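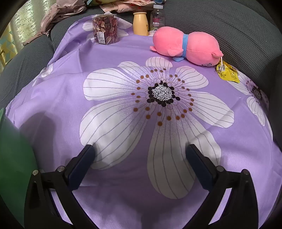 Cloths for the small table

Lenuța Munteanu writes from the sewing corner at Grillwood

In the last newsletter I promised to write something about tablecloths, and several of you have asked me at the door when it will come. So I start with the question I hear most: what to do with a round top when you have only square fabric.

My answer is that you do not need to cut a circle. A square cloth on a small round top falls in soft folds at the sides, and I find this nicer than a tight edge. In our flat the cloth is purple with big white flowers, and it makes a good friend with grey furniture. With a large print like this, put one whole flower in the middle first and let the others go over the edge where they want. If you begin from the corner, the flower will always sit a little wrong and you will see it each time you drink your tea.

For the hem I fold 2 centimetres, press, fold again and sew slowly. Please wash the cotton before you cut it. I did not do this with my first one, and after the laundry it was too short for the table and became two cushion covers.

A table beside the sofa collects things, this we all know – a bottle of water, a box of dried fruit, a soft toy which should be in the bedroom. I do not fight with it any more. I only take everything off in the evening, shake the cloth from the balcony (look down first!) and put back what belongs there. For a tea stain, cold water and a little soap the same day is enough in most cases. Old stains I soak overnight.

We have remnants again in the cupboard, from 14 different rolls, and the Fodorstead group is sending us more before the end of October. Large prints are on the lower shelf. Take what you need for one cloth and write it in the notebook, also when it is a small piece. If somebody has borrowed the good scissors, I would be very glad to see them back in the drawer.

Next time I will write about napkins.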